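4. Setting and placing the clocks

This section covers the twin-bell alarm clock and the small desk clocks supplied with the Flilska bedside and desk set. Read sections 4.1 and 4.2 before fitting batteries. Wall clocks are covered in section 5.

4.1 Before you start

Work on a flat table with good light. Put a soft cloth down if the tabletop is rough or has dried paint or glue on it, as the cases mark easily. You will need:

One AA battery for the twin-bell clock
One AAA battery for each desk clock
A small Phillips screwdriver (desk clocks only)
A reference clock that shows seconds

NOTE: Do not mix old and new batteries across the set. Clocks fitted at the same time will then need new batteries at about the same time, and the log on the last page stays simple.

4.2 Twin-bell alarm clock: fitting the battery

1. Slide the alarm switch to OFF.
2. Hold the clock upright by the sides of the case. Do not hold it by the bells.
3. Open the battery door and fit the battery, minus end against the spring.
4. Close the door until it clicks.
5. Listen for the tick. If there is none after 12 seconds, take the battery out, wipe both contacts with a dry cloth and fit it again.

CAUTION: Never lift or carry the clock by the hammer arm. A bent arm will either miss one bell or press on it, and the alarm will sound dull or not at all.
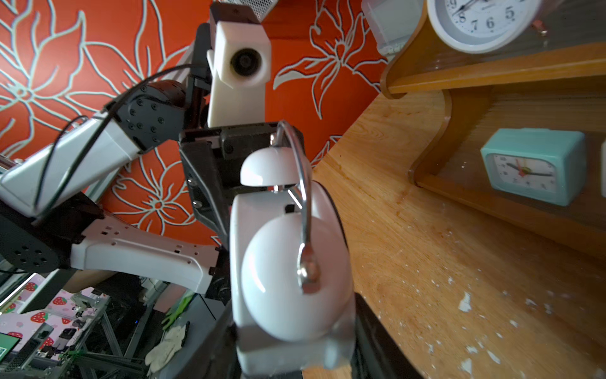

4.3 Checking the hammer and bells

The hammer must be free to move before the alarm is used for the first time.

1. With the alarm switch OFF, push the striker gently with one fingertip toward one bell, then toward the other. It should travel without catching.
2. Check that each bell is firm on its stem. If a bell turns under light finger pressure, tighten it clockwise by hand. Do not use pliers.
3. Set the alarm hand to the next full hour, then turn the time hands forward until the alarm trips. Switch it ON for this test only.
4. Let it ring for no more than 6 seconds and switch it OFF.

The ring should be even. A rattle usually means a loose bell. A single flat tone means the hammer is striking one side only; see 4.7.

NOTE: Always turn the time hands forward. Turning them back past the alarm setting can strip the trip wheel, and this is not covered by the Vamier repair plan.

4.4 Desk clocks with hands

1. Loosen the screw in the battery door. It does not come all the way out.
2. Fit the battery and tighten the screw until it just stops.
3. Wait for the second hand to reach 12, then set the time with the small wheel.
4. Check against the reference clock after one full day. A difference of a few seconds is normal.

4.5 Desk clock with digital display

1. Fit the battery as in 4.4, steps 1 and 2. All segments light briefly and the display resets.
2. Press and hold MODE until the hour flashes. Set the hour with UP.
3. Press MODE again and set the minutes in the same way.
4. Press MODE once more to leave setting. If no key is pressed for 40 seconds, the clock leaves setting by itself and keeps the last value shown.

Hold the clock by its edges while setting — pressure on the display window leaves dark patches that can take some time to fade.

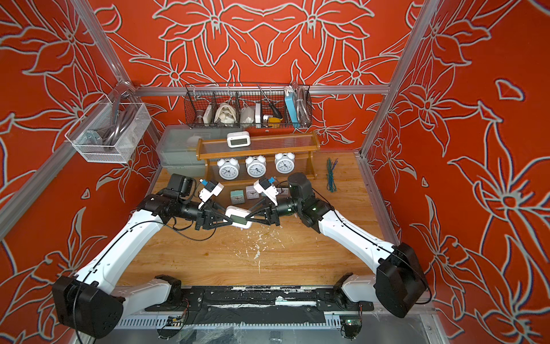

4.6 Placing the clocks

Stand each clock on a level surface. On a shelf, keep the feet at least an inch back from the front. Desk clocks may stand side by side, but leave enough room between them to lift one out without pushing its neighbor over.

The twin-bell clock needs a hard surface. On a folded cloth or a mattress the ring is much quieter, and the clock may walk or tip when the alarm goes off.

Keep all clocks away from radiators, direct sun and loudspeakers.

CAUTION: Do not clean the cases with alcohol or glass cleaner. Use a cloth dampened with plain water and dry at once. Polished metal parts take a dry cloth only.

4.7 Faults

Alarm rings weakly: battery low, or clock standing on a soft surface.
Alarm rings on one side only: hammer arm bent. Return the clock to the Fothergill service desk. Do not bend the arm back.
Clock ticks but hands do not move: setting knob pulled out. Push it in.
Display blank: battery reversed, or door screw not tight.
Display shows wrong hour after battery change: setting was left before the minutes were stored. Repeat 4.5 from step 2.

4.8 Storage

If a clock will not be used for a month or more, remove the battery. Wrap the twin-bell clock in tissue with the bells upward and put nothing on top of it. Part 13 in the parts list is the foam insert for the original carton; it can be ordered separately.

Section revised in September by Beverley Hebden. Corrections to Gareth Sugden, Urkcombe office.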